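The owner of Drirby, a small table workshop, does not like the word "restoration."

"I only clean and oil," she told me in May. "The wood is doing the rest."

She started six years ago, with money from selling her car. Her first customer, the café Soriano, wanted two tables. 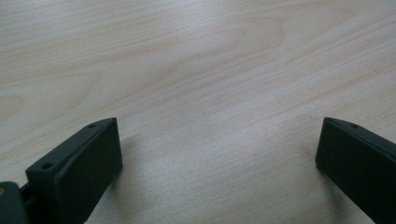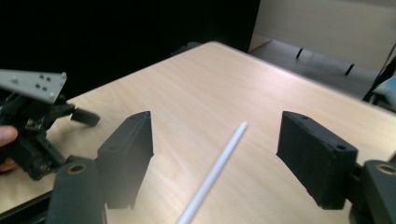
"They paid me late, but they paid," she said. "After this I was not afraid to ask a fair price."

Her advice for beginners is short — wait 60 minutes, then wipe off the extra oil.

14 shares | 2 comments

Related
Jandix opens a second shop
How to choose a kitchen chair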